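Clearing the shared table

Prothero is a two-room office above a bicycle shop in Grovley, where a small team repairs and relists used office equipment. The woman who runs it has been there for 6 years. For most of that time, she says, the big table in the back room was the worst part of the place.

"You'd come in with a laptop and there'd be nowhere to put it," she told me. "There were cups on it, and post, and a bag of screws from a job someone had finished in the spring. So you pushed it all to one side and did your work in the gap. Then the next person pushed it back the other way."

We met at eight in the morning, before the others got in. She made tea and we drank it standing up in the kitchen, because drinks are no longer allowed in the back room. That was the first rule she brought in and the only one anybody argued about. It took most of August to settle.

I asked what had made her start. She said it was a lost invoice. A customer owed them 900 pounds and the paperwork had been under a pile of catalogues for two months. "We got the money in the end. But I had to ring them up and say, sorry, could you tell me what we charged you. I didn't enjoy that call."

She began by taking everything off the table and putting it on the floor. It stayed there for four days while people came and claimed what they wanted. What was left went into boxes, and most of the boxes went to the tip. She kept a few things back that she was not sure of. One of them, a charger with an odd square plug, she still has in her desk drawer. She has never found what it fits.

The next job was deciding what the table was for. In her view it had been a shelf, a workbench and a dining table, and it was no good as any of them. Now people sit at it to write up listings and answer messages, and the dirty work is done on a steel bench in the other room. Small parts go in trays or dividers. She is not fussy about which sort, as long as each part has its own place and can be seen without tipping the lot out.

"I bought a set of lidded boxes from Sternar first," she said. "Very nice boxes. Everybody put the lids on and then couldn't remember what was inside. I took them home and I keep wool in them."

Open compartments suited them better. She does not label them. She tried labels, and found that people read the label and believed it, even when what was inside had changed.

Cables were harder. The office has few sockets and the table is a long way from the nearest one, so there is always a lead going somewhere. She looked at a cable tray from Vovell that screws to the underside, but did not want to drill into the table. For a while they used tape, which left marks. They have given up on hiding the leads and simply try to keep them down to the ones in use.

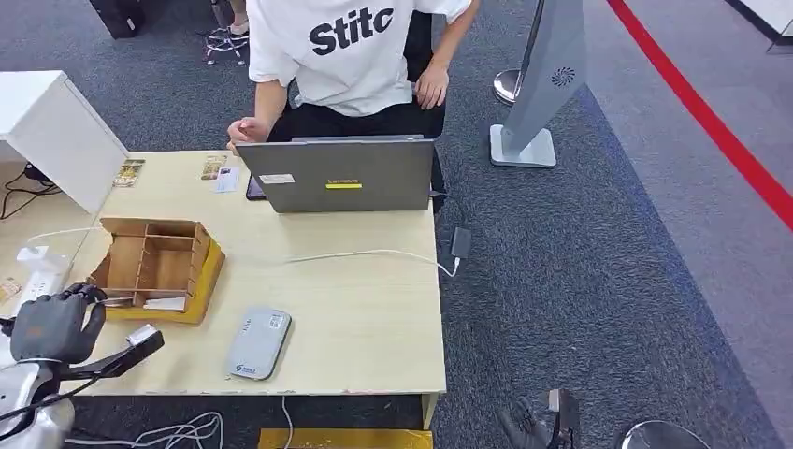 "If it's plugged in and doing something, it can stay," she said. "If it's plugged in at one end and nothing's on the other, it gets wound up and put away. I do go round and check. They laugh at me for it."

Paper is the thing she still has not solved. Leaflets and cards come in with deliveries and get put down on whatever is nearest. She had a wire tray for them but it filled up in a week, and she took it away again. Her present method is to go through whatever is lying there at the end of the day and bin anything that has no name or figure written on it.

I asked whether the work had gone any faster since. She was careful about this. They listed 4000 items last year, more than the year before, but they had also taken on another person, and she would not put it down to the table. What she would say is that she no longer comes in early to look for things.

She is less strict than she used to be about phones and personal bits and pieces. In the first few months she asked people to keep them off the table altogether, and they ended up on the window sill, where one got rained on. Now they can go on the table so long as they go home with their owners.

The next job is the cupboard under the stairs. She opened the door to show me and shut it again fairly quickly. There is a printer in there, she thinks, and behind the printer a box of keyboards that came with the lease. She has put aside a morning for it and has asked the bicycle shop if she can borrow their trolley.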